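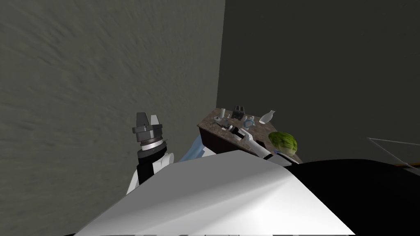 Collecting Demonstrations for a Two-Armed Robot in a Simulated Kitchen
Final project report, Robot Learning Lab course, Caltton

1. Goal

Our group wanted to train a policy that picks up small items from a kitchen counter. Before any training we needed examples, and most of the semester went into getting them. This report covers how we recorded the data, what we kept, and what we would change. The training results are in our second report.

2. Setup

We worked in a simulator with a kitchen environment we named Sorkcombe. The robot has two arms. A person drives both arms with hand controllers, and the software, called Duda, saves joint positions, gripper commands and camera views at every step. Each arm has its own wrist view, and there is one more view from the robot's head. One recording from start to reset is an episode.
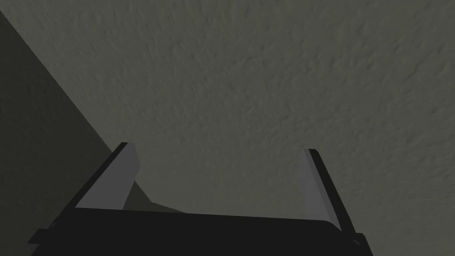 Figure 1. Wrist view with the gripper open and nothing between the fingers.

3. Recording

We recorded 146 episodes between February and April. Sessions were kept to 10 episodes per driver, as our early ones got sloppy toward the end. The driver read the task text out loud, started the recording, and stopped it when the object was released or the attempt was clearly lost.

Wrist views turned out to be the hardest part to check. The head view tells you where the arms are, but close to the counter a single object can cover most of a wrist view — and the learner gets the same view we do.

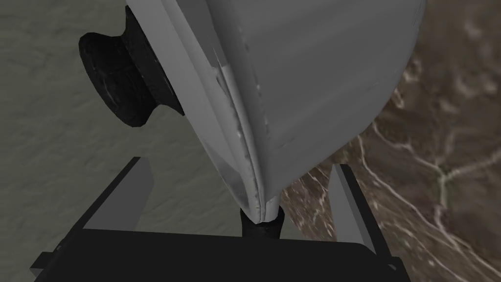 Figure 2. Close range. A light gray object fills much of the view, with brown marbled surface behind it on the right.

4. Cleaning the data

Two of us watched every episode and marked it keep or drop. We kept 127. The dropped ones had long pauses, a wrong task text, or an object that fell off the counter. When we disagreed, the episode was dropped.

We also labeled stretches where one arm was not doing anything useful. In 53 of the kept episodes, one arm stayed idle for more than half of the recording.

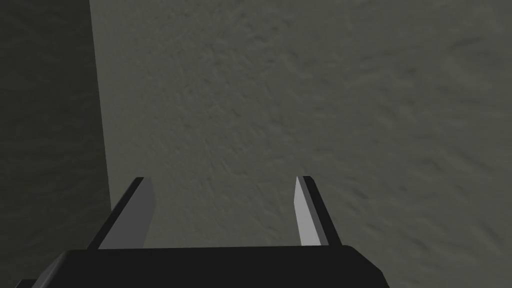

Idle stretches were a problem we had not planned for. If they stay in, the policy sees many steps where the right answer for that arm is to hold still, and our first test policy, Destden, did a lot of holding still. We tried to find these stretches automatically with a simple rule: gripper command unchanged and almost no joint motion. It missed slow drifting. Going by the wrist view was more reliable, since a view with open fingers and only rough greenish-gray wall behind them gives that arm nothing to grasp. We labeled those by hand and gave them a lower weight in training.

5. What we would change

Drivers should agree on a rest pose for the unused arm before recording starts. We let each person choose, and the poses differ a lot across the set. We would also write the task texts first — ours were edited twice, and the older episodes had to be matched up again by hand.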